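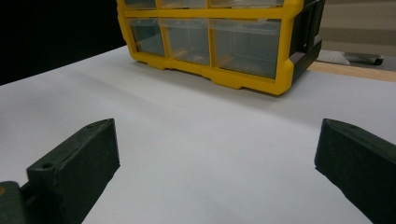
Protokoll der Projektsitzung Tumerine
Datum: 21. Februar 2026
Ort: Besprechungsraum Labor, zwei Teilnehmende per Video zugeschaltet
Protokoll: Arbeitsgruppe Greifen

TOP 1 Protokoll der letzten Sitzung
Ohne Änderungen angenommen. Der offene Punkt zur Speicherablage ist erledigt, die Rohdaten liegen jetzt vollständig auf dem Gruppenlaufwerk.

TOP 2 Stand der Aufnahmen Schubladenaufgabe
Sehr erfreulicher Bericht der Aufnahmegruppe! Mit dem handgeführten Greifer sind rund 500 Demonstrationen am gelben Kleinteilemagazin zusammengekommen, und die Qualität ist deutlich gleichmäßiger als bei der ersten Serie. Jede Demonstration beginnt mit geöffneten Fingern und freiem Blick auf die Schubladenfronten. Der Abstand zum Magazin wird bewusst variiert, ebenso der Winkel, unter dem die Front zur Kamera steht.
Die helle Unterlage hat sich bewährt. Das gelbe Gehäuse hebt sich klar ab, die durchsichtigen Fronten bleiben dagegen schwierig, vor allem bei Streiflicht. Aussortiert wurden 19 Demonstrationen, überwiegend wegen verlorener Kameralage beim Heranfahren. Sie werden nicht gelöscht und bleiben in einem eigenen Ordner, weil die Lokalisierungsgruppe damit arbeiten möchte.

TOP 3 Ergebnis des Methodenvergleichs
Verglichen wurden zwei Varianten: Vorhersage absoluter Greiferposen im Tischkoordinatensystem (bisheriges Verfahren) und Vorhersage relativer Bewegungen, bezogen auf die aktuelle Greiferpose. Training mit Pokex, gleiche Daten, gleiche Netzgröße.
Die relative Variante ist klar besser, und zwar gerade dort, wo wir es gehofft hatten: bei verschobenem und gedrehtem Magazin. Die absolute Variante fährt in diesen Fällen häufig neben die Schublade und korrigiert kaum noch. Große Freude in der Runde, das hatte nach der ersten Serie so niemand erwartet – entsprechend lebhaft war die Diskussion.
Einwände: Beide Modelle wurden bisher nur mit 3 Startwerten trainiert. Außerdem wurde immer an derselben Sorte Magazin getestet. Über Schränke mit undurchsichtigen Fronten lässt sich noch nichts sagen.
Beschluss: Das Ergebnis wird intern als vorläufig geführt, bis die Wiederholung vorliegt.

TOP 4 Fingergeometrie
Diskutiert wurde, ob die abgeschrägten Finger für schmale Schubladen schlank genug sind. Rornetti hat 2 Varianten mit flacherer Spitze angeboten, Zeichnungen liegen vor. Bedenken gab es wegen der Vergleichbarkeit mit den vorhandenen Daten. Einigung: erst die Wiederholung mit den jetzigen Fingern abschließen, danach ein kleiner Versuch mit der neuen Form. Auf den sind alle gespannt!

TOP 5 Auswertung bei Šimek
Šimek übernimmt die unabhängige Sichtung der Testvideos. Die Bewertung erfolgt ohne Kenntnis des verwendeten Modells. Als Erfolg zählt, wenn die Zielschublade sichtbar geöffnet ist und das Magazin dabei nicht umkippt. Leichtes Verrutschen wird notiert, führt aber nicht zur Abwertung.

TOP 6 Verschiedenes
Die Kalibrierung der Kamera wird künftig vor jedem Aufnahmeblock geprüft und im Laborbuch abgezeichnet. Ein Beitrag für das Kolloquium im Juni ist angemeldet, Arbeitstitel offen.

Aufgaben
Wiederholung mit weiteren Startwerten: Trainingsgruppe
Testreihe mit gedrehtem Magazin erweitern: Aufnahmegruppe
Videos anonymisiert an Šimek übergeben: Arbeitsgruppe Greifen
Rückmeldung an Rornetti zu den Zeichnungen: Werkstatt

Nächste Sitzung nach Abschluss der Wiederholung, Einladung folgt per Mail.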